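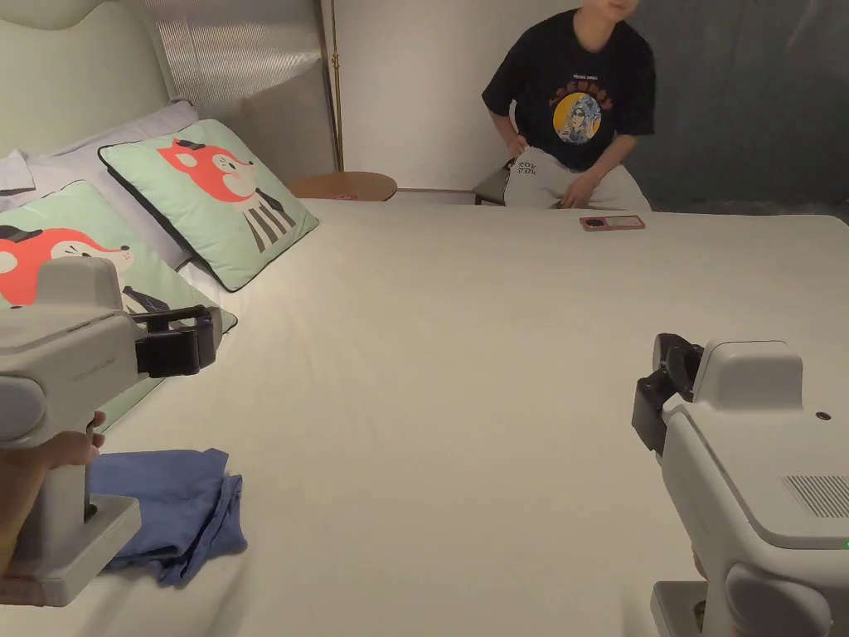 Person in shot during hand-held gripper recording: discard the take or keep it?

3 min read

Stirico
Posted 04/11/2025

I'm writing the capture rules for a bedding task (spread, fold, gather) recorded with two hand-held grippers. Our draft says an episode is rejected if anyone other than the operator is in view. Applied strictly, that removes 114 of 738 episodes, most of them for a seated person past the far end of the bed who never touches the cloth. Is there an accepted practice, or does each group set its own? Second point: does a phone left on the work surface count as a fault?

Findon

Each group sets its own, as far as I know. I would split your rule into two.

Consent first. Anyone who can be recorded signs before the session starts, and the form number goes in the session log. If there is no form, the episode goes, however good the motion is. Check the gripper cameras separately from the head camera. A wide lens at bed height can take in a full face when the head view stops at the chin, so a blur pass on one stream proves nothing about the other.

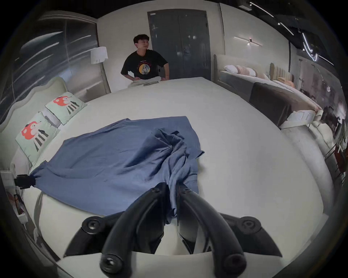

Task validity second. A bystander who stays out of the reach area and does not handle the cloth is background. Tag the episode "person present" and keep it. If they reach in, cut at the last clean frame before the hand enters, or reject the whole episode if the fold was not finished by then.

We set the reach area as the work surface plus 40 cm on each open side. The number matters less than having it written down – reviewers disagreed constantly until we did.

On the phone: log it as a loose object. It is a fault only if the cloth or a gripper touches it.

Su

just reject them all, storage is cheap and you can record more

Restari

Re-recording costs operator time, and storage has nothing to do with it. I agree with Findon, with one addition. Have two reviewers tag the same 50 episodes independently before you apply the rule to the full set. When we did this in October, nearly all the mismatches were over clamps and whether moving one mid-episode counted as a reset. Our wording now is: "Fixtures are set before recording starts and are not moved until it stops." Any change means a new episode number.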